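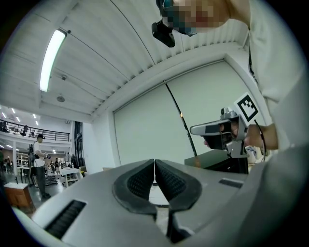 Hand-held grippers in use on the floor at Tivimwood's Clorisholm hall. Photo: Tivimwood

Tivimwood puts packing crew in charge of teaching its new robot arms

CLORISHOLM, 21st January – Tivimwood, the mail-order housewares firm, said today it will bring robot arms onto two of its packing lines in August. The arms will be trained by the people who pack there now. No layoffs tied to the project, the company says, and that is written into the agreement signed with staff this month.

The work has already started. Packers who sign up spend part of a shift with a hand-held gripper, picking, turning and setting down the same kinds of goods they handle every day. Cups, lids, folded cloths, boxed lamps. The recordings go to Trillov, the automation supplier on the project, which uses them to train the arms. So far 116 employees have put their names down, out of 400 at the site.

"We tried it the other way first, with engineers doing the demonstrations, and it was slow and frankly a bit clumsy," said Vega Olmedo, operations director at Tivimwood. "Our packers know how a glass wants to be held. They know which box caves in if you grab it by the corner. Why would we not start there?"

What changes on the lines

The arms take over the heavy repeat picks on Lines 2 and 5, mostly the low bins, the ones that mean bending all shift. Packers on those lines move to checking, gift orders, returns and running the arms themselves. Shift patterns stay as they are. Break times too.

Recording work is voluntary and paid at the higher line-lead rate, for as long as the session lasts. Sessions are capped at 6 hours a week per person. Holding a gripper out in front of you gets tiring in the wrists, and early users said so, loudly. The cap came out of that, along with a lighter grip due to be handed out before spring.

Recordings are not used for performance reviews or to set pick rates – this was the main sticking point in the talks and took up most of the autumn. Anyone can ask to have thier sessions deleted up to 30 days after recording.

Noelia Urquijo, staff representative for the packing hall, said people are still split on it.

"Some of my coworkers love it, some won't go near it, and both are fine," she said. "What we wanted was in writing – jobs, pay, who gets to look at the footage. We have that now. I'll be asking again in August when the arms are really here."

Training places

Tivimwood will also open a 12-week course in arm operation and basic repair, taught on site and on paid time. First places go to staff on Lines 2 and 5, then to everyone else in order of sign-up. No earlier technical schooling needed. Those who pass move up one pay grade.

A total of 1,928 recorded picks have been accepted for training to date. The company would not put a figure on how many are needed, Trillov says it depends heavily on the glassware.

A second site, Iglesias, is being looked at for next year. No decision yet, and staff there will be consulted before any equipment is ordered.

About Tivimwood

Tivimwood sells kitchen and home goods by mail and online. It's main packing hall is at Clorisholm, with a smaller warehouse at Iglesias.

Press contact

Tivimwood press desk, Clorisholm. Interviews with Vega Olmedo on request. Floor visits for reporters by appointment, flat closed shoes please.

– ends –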